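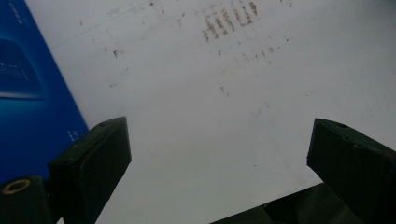
Unit 2: Buying and Budgeting
Handout – what a gripper costs after you own it

The vendor's quote is the number everyone argues over, and it tells you the least. For this unit we use the Drelville cell, planned in June for picking small boxed goods off a table. The Horkadon quote covered the arm, a pair of fingers and one day of training. It left out spare pads, the table surface, cleaning time and anyone to do the cleaning.

Look at the work area before you look at the brochure. The white surface has rust-colored streaks and brown specks on it, and the right finger has gray wear near its upper corner. Neither has a line in the quote. A glossy blue face and a matte white table are also two different problems for a vision system, and the sales demo used plain cardboard.

Be careful with these claims:

"Pads last the life of the tool." Ask whose life, and at how many picks per shift. Paquette gave us no test data. Budget for 16 pads in the first year and be pleased if some are left over.

"Pays for itself in 20 months." That figure assumed the cell never stops. Run it again with two idle shifts a month and a slow start.

"Works with any box." Send them 200 of your own boxes, dented ones included, and ask for the failures in writing.

The Drukero option is a lease. It looks cheap until you read the return terms, where worn fingers are charged as damage. I would still price it, if only to have something to hold against the Horkadon number.

For next class: bring a one-page budget for the Drelville cell with purchase, install, wear parts and labor on separate lines. No line called "miscellaneous" – I will ask what is in it. If a price came from a salesperson over the phone, mark it as unconfirmed.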